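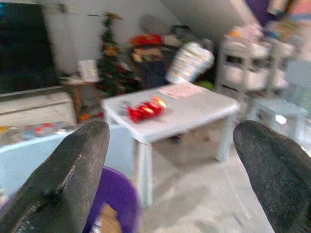
Tidying a play room: clear the tables first or the floor first?

Tundemport Home & Household Forum > Cleaning and Tidying

rokeya_roy
Posted Tuesday, 7.40 pm

Hi all, long-time reader and I don't post much. We've got one room that does everything: telly, Christmas tree, the little low table for the children and a big folding table for whatever the grown-ups are meant to be doing. It isn't a dirty room, it just silts up! Bits of packaging, a tissue somebody scrunched up and left, a toy that belongs in another room, a wrapper on the small table. None of it takes any effort to pick up and yet there it sits for days.

My sister swears you do the floor first so you're not treading on things. I've always done tables first and let the crumbs fall. Who's right? I've also got a round pale mark on the big table that I can't shift, so any ideas on that gratefully received.

Rokeya

pegbag56
Posted Tuesday, 7.58 pm

Tables first, every time. Gravity is on your side. Your sister must own a very good hoover.

What's the top made of? If it's plastic with a pattern pressed into it, the pattern is half your trouble. Ours is a Zenell and the grooves hold on to everything, biscuit dust especially.

rokeya_roy
Posted Tuesday, 8.15 pm

Plastic, yes, with raised diamonds all over it. I bought it last April for a birthday tea and it was only supposed to come out twice a year (ha). Now it lives there permanently and everything lands on it.
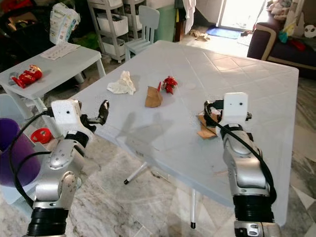

I do like it, mind you. It wipes down quickly and I don't panic if somebody gets the glue out. But torn-up cardboard is the bane of my life. The children won't let me recycle a box until they've had a go at it, and then I find pieces of it all week. Do you keep a bin in the room or carry it all out to the kitchen?

moth_and_rust
Posted Tuesday, 8.31 pm

Going to disagree with pegbag. Floor first if there are small toys about. I stood on a plastic knight in my socks once and I can still feel it. Clear a path, then do the tables, then a quick sweep at the end.

And no bin in the room! We tried one and it turned into another toy box. A paper bag on the door handle does the job, it goes out when it's full.

pegbag56
Posted Tuesday, 8.36 pm

So you're doing the floor twice, moth. That's my whole point.

moth_and_rust
Posted Tuesday, 8.39 pm

It's two minutes with a broom, I think I'll survive.

Stilulura
Posted Tuesday, 9.02 pm

I don't do either first, I do it by type. Go round once for rubbish only (tissues, wrappers, cardboard), no stopping to put toys away, however tempting. Then round again for things that live somewhere else. Wiping comes last. I've got three boys and it takes me less time than arguing with them about it.

With the cardboard, check it before you chuck it. I threw out the flap with the returns code on it from a Sorensen lamp and had to go through the recycling in the rain.

rokeya_roy
Posted Tuesday, 9.20 pm

Ooh, I like that, Stilulura. Rubbish first. I think where I go wrong is that I pick up a toy, take it upstairs, find something else up there and don't come back down for 40 minutes. Meanwhile the tissue is still on the table. Same goes for the little red figure that never seems to make it back to its box, and the brown paper I keep thinking I'll use for something.
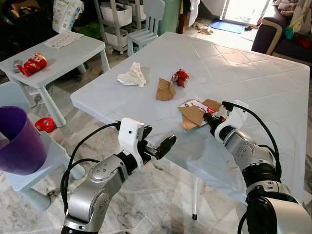
gill_in_slippers
Posted Tuesday, 9.44 pm

Only reading this for the round mark, as I've got one too! If it's from a hot mug you may be stuck with it. If it's sticky residue, try bicarb and a drop of water mixed to a paste, leave it for a bit and rub along the grooves with an old toothbrush. Please don't use a scourer, I did and now I've got a dull patch as well as a ring.

Turn the table over while you're at it. I never thought to wipe underneath mine and it was filthy.

moth_and_rust
Posted Tuesday, 9.51 pm

Or put a cloth over it and have a cup of tea.

pegbag56
Posted Tuesday, 10.05 pm

First sensible thing you've said all night, moth. Rokeya, let us know how the bicarb goes, I've got some paint in mine I'd like gone before my mother visits.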